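Caught Silvia Michalík between two phone calls, at the back counter of the repair shop she runs in Clandberg. She had 33 minutes before the next pickup, she said. Kettle on, no time to drink it.

She fixes accordions. Also concertinas, the odd harmonium, one bandoneon that has been on the shelf since March and that she doesn't want to talk about. "Reeds are most of it. People think it's the bellows. It's reeds, and the wax that holds them."

She learned in Dirnside, four years under a man who barely spoke. Hated the first one. "I scraped wax. All day, scraping wax. I smelled like a candle shop." By the second winter he let her tune a single reed, then made her do it over 5 times. She still has it in a drawer.

Does she play? "Badly. Polkas, mostly. I play well enough to hear what's wrong and thats all I need."
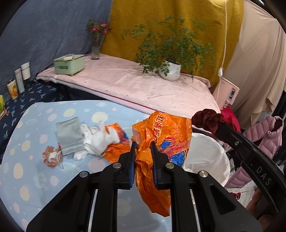

Money is the harder subject. A full retune takes her almost 900 small decisions, by her own guess, and customers want a price over the phone. She won't give one. "Bring it in, let me open it. I can't hear a leak down a phone line." Some hang up on her. Most come anyway – there isn't another shop this side of Trevaskis.

The worst jobs are attic jobs. Grandfather's instrument, stored flat for decades, leathers curled, moths in the felt. She tells people to keep the box upright, the way it's played, and away from the radiator. And to take it out once in a while. "Ten minutes on a Sunday afternoon, even if you only know one song. The neighbors will live."

I ask about apprentices. A pause, first one of the morning. She had one, a good one, who left to build pianos. Another starts in the fall. Will she make him scrape wax? "Of course." She laughs at this. "Maybe not for a whole year tho."

Phone again. She picks it up, waves me toward the door with a screwdriver, and tells whoever it is to bring it in.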